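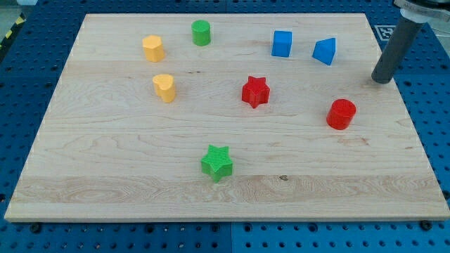 Colored test blocks on the maple board, with the arm's rod tip just over the wood.

Equipment planning FAQ: tabletop robot cells

Collected from the questions people send Leen Nimri and Katherine Bermúdez before they sign a purchase request. Last revised in September.

The vendor says the cell is ready to run out of the box. Is it?

Ask what they mean by "run." The Rosel quote we reviewed covered the arm, the controller and a power cable. Mounting, the work surface, the tool on the end of the arm and the safety markings were all somebody else's problem, meaning ours. Get the list of what is not included in writing.

Do we need a perforated work surface?

You need something that lets you bolt things down and put them back in the same place later. A blue panel surface with a regular hole pattern does that. So does a shop-made plate, if your machinist has time. Check the hole spacing against your fixtures first. Ghanem sells panels and fixtures that only fit each other, and their salespeople don't bring it up.

How much should we set aside for test objects?

Very little. Cubes, cylinders, stars and a heart in four colors will keep a team busy for months. We were once offered a "certified manipulation kit" at $492. Nobody could show us what the certificate certified. Buy blocks, buy a spare set, and move on.

Can we skip the gripper?

For a first phase, often yes. A plain rod will do for pushing things across a board, and it costs a fraction of what a gripper does. Be suspicious of any quote that has a gripper on line one before anyone has asked what the task is.

Does block color matter?

It might. Blue blocks near a blue surface are a fair thing to try on any vision package you're thinking of paying for. Ask for that trial on your own table. The Dretari demo video had bright objects on a black cloth, and that told us nothing about our room.

What about the service contract?

Read the response time, then read how they define response. Toren counts an automated email. We would take a smaller plan and keep $2000 aside for parts – cables and collars go long before the arm does.

How long before it pays for itself?

We don't know, and we'd be careful with anyone who does. The payback sheets we get assume the cell works every shift from day one. Plan for 18 weeks of setup, training and arguing over floor space, and leave savings out of the first year's budget.

Can you look over our quote?

Yes. Send the full quote to Katherine, including the terms pages. The summary page alone isn't enough for us to go on.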